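Gramska picking kit: progress report to the Okafor fund
Sat 13 October
Prepared by Eun-ji Han

We are now 27 working days into the trial of the Gramska kit, and I still can't recommend buying it. The sales sheet promises 800 picks per shift on "any soft pack." Our best shift so far reached 145, and that was with boxed goods mixed in.

Clear bags remain the weak point. Gramska's support desk blames our lighting and wants us to pay for a new lamp set. Suleiman Akpan asked them in April for test results on clear film and has had a brochure back - nothing else. 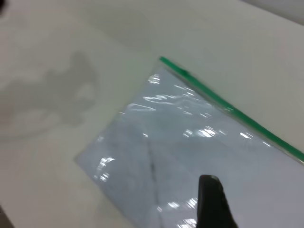
Clear zip-top bag with green zipper strip, gripper finger at the bag. Wrist camera view.

Glare on the film is our main worry. The vendor says the last software update deals with it, but has given us no numbers we can check. The Golska unit, tested on the same bench, was slower and did no better on bags, so I would not switch on that basis either.

Next step: 200 picks on clear bags only, under our current lights, with Suleiman keeping the log. Please hold the second payment to Gramska until you have that log. The Billar service plan can wait too.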